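5.3 Preparing the Bralari two-arm station for an open day

Applies to Orkano controller software 2,000 and later. Allow 13 minutes.

1. Switch off the station at the main supply. Check that both arms are at rest.
2. Clear the work surface and wipe it down.
3. Set the organizer and the other demonstration items between the arms, within reach of both grippers.
4. Route the extension cord away from the visitor side.

CAUTION: Do not place items on the rails or mounting plates.

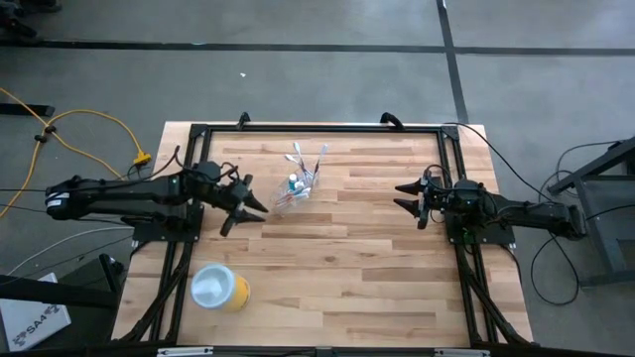 5. Restore power. Wait for the controller to report READY.
6. Select DEMO, then program 123. Both grippers must be open and empty before the program is started.
7. Run one full cycle at low speed with no visitors in the room.

NOTE: If error 355 appears, press RESET and repeat step 6. If it appears again, end the demonstration and contact the Skikent service desk.

WARNING: Keep visitors behind the floor barrier whenever power is on. One operator must stay at the stop button.

Revised 20 Dec 2019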